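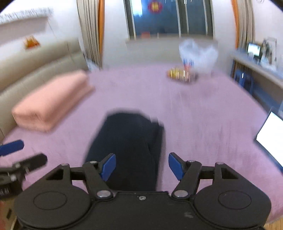 Why buy 11 of them when only nine people are collecting? Mughal's finance desk sent that question back the same afternoon they got the draft budget, and I would like to start with it, as most of you will be asked the same thing by your own finance people.

The answer I gave was spares. Two complete grippers on the shelf, charged and checked, so that a person with a broken one swaps it and carries on. Repairs on our grippers go back to the supplier, and a repair slot can be a long wait. A collector with no gripper still has to be paid for the day.

Next part – what we were planning for.

The project is cloth folding in ordinary bedrooms. The Sistmont arm will do the folding in the end, but the training recordings come from people holding grippers in their own hands. That means the equipment budget is for handheld tools, and the arm is on a separate line which I won't go into today. If you have questions about the arm, the Polldale team has the purchase papers.

We budgeted for 114 sessions before the end of July. A session is one person, one room, one set of garments. Some rooms get used more than once with the bedding changed. I had to fix the session count before anything else, as every other line depends on it.

Pause here. Ask who has a session count for their own project. Last time it was very few hands.

The lines in the budget, in the order I would fill them in:

Grippers. Price each one complete, with the mount, the camera and the cable. Our first quote from Imimby left out the mounts. It looked cheap and we nearly signed it.

Finger pads. These are soft and they wear. Treat them like printer ink. We put them down as a one-time purchase in the first draft and had to move them to running costs. Order left and right in equal numbers.

Storage. Video fills drives faster than people expect. Buy the drives with the grippers, on the same order if you can, so they arrive together.

Laptops. One per collector if you can afford it. Sharing a laptop between two collectors saves money on paper and then they both need it in the evening.

Room costs. We pay a flat amount per visit to whoever lives there. Put in travel as well.

Garments. Small line, but it needs to exist. We forgot it and someone bought trousers out of their own pocket and waited weeks to be paid back.

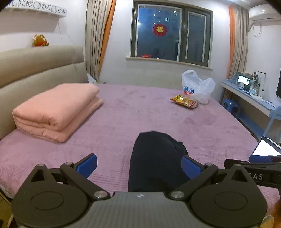
Insurance is the last line, and it was the one I knew least about. Our general policy covered equipment on company premises and nothing else. Grippers that go out to private homes needed a separate rider. Call your insurer before the order is placed, and have the serial numbers ready when you do. They will ask for them and the supplier may not release them until shipping, so ask for those early too.

Slide with the contingency figure. We set aside 3000 for things we had not thought of. I was told this was too much. By the middle of the project most of it had gone on cables, two replacement chargers and a courier bill. I would ask for the same amount again.

Now the part on rent or buy. Keep this short, people get restless.

We looked at renting. Imimby offers a monthly rate, and for a short project it makes sense. The rate covers repair, and you can hand the tools back. What it did not cover was wear to the pads, and there was a minimum term longer than we wanted. When I put the session count into both columns, buying came out lower. With half as many sessions renting would have won. Do the sum with your own numbers and don't copy ours.

One thing to check in a rental contract: who owns the calibration files. In the first version we were sent, they stayed with the supplier. We asked for that to be changed and it was.

Timing. Place the order well before you hire. We did it the other way round and had people on contract with nothing to hold. They did the safety reading and the consent forms, which was useful work, but it did not take as long as the delivery did. If you have to choose, let the grippers sit in a cupboard.

Also leave time for checking the delivery. Open every box. Move the fingers through their full range, look at the screws, plug in the camera and record a short clip. We set aside a morning and needed the whole day.

Skip this if running late: the comparison of drive sizes. It is in the handout.

Last slide is the order calendar, with the lead times we were quoted against the ones we got. Leave it up during questions. The quotes on it are good until 31 May 2024, and after that please ask the suppliers for fresh ones. The blank budget sheet is on the shared drive in the Polldale folder, second tab. The first tab is the old version with the pads in the wrong place.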